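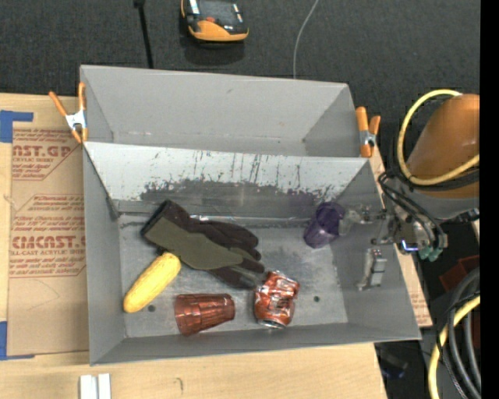

Willport to Start Sorting Recyclables in July

Willport households will get separate pickup for cans and glass starting in July, the town council decided in a 3-hour meeting that ran until 10 p.m.

The new route covers 689 homes east of the river. Another 148 on Nirkberg Road will be added in the fall, once a second truck is delivered.

Public works director Niloufar Talebi said the change will cost each household $23 a year, added to the water bill. Clothing, shoes and gloves are not accepted and should go in the regular trash.

Resident Pádraig Fitzgerald asked for a later pickup time on school days. Talebi said the schedule is not final.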